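Search this site Go

Print this thread | E-mail to a friend

Do stainless screws really need swapping out near salt water?

Posted by Ville Riihimäki

We're at Fledavville, 2 streets back from the beach. The bloke who quoted on our deck repairs says every zinc-plated screw has to come out and be replaced with marine grade stainless, at $80 a box, and he wants 35 boxes. The deck is 17 years old and most of the heads look fine to me, a bit dull in colour. I've read the Skelico brochure he left and it reads like an ad. Is this a real problem or a way to sell me screws?

darnow_dave

Bit of both, I'd say. Plain zinc plating doesn't last near surf, no argument there. But dull isn't rusted. Back out a few from the worst spots, near the steps and along the weather side, and look at the shank, not the head. If the shank is thin or flaking where it went through the board, he has a point.

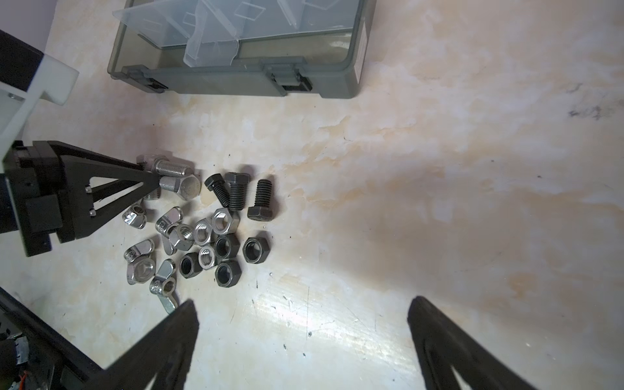 Do the same on the sheltered side before you agree to anything. If those come out clean I'd leave that side alone and check it again next September. And ask him how he got to 35 boxes. I'd want to see the arithmetic, written on the quote, with the board spacing and the number per joist.

One thing I would be fussy about is mixing metals. Stainless screws through old galvanised brackets can make the brackets go faster if they're staying wet. He should have mentioned that and I notice you don't say he did.

Zapata

just do the lot in stainless and be done with it. mine have been in for years no dramas

Ville Riihimäki

Thanks Dave. He didn't mention the brackets at all. Zapata, are you near the water? I'd be happier spending the money if someone could tell me the old ones were failing. I'll pull a few out by the steps and get a second quote while I'm at it.

We use cookies to remember your settings. Accept | Manage

Get our monthly newsletter. Enter your e-mail address Subscribe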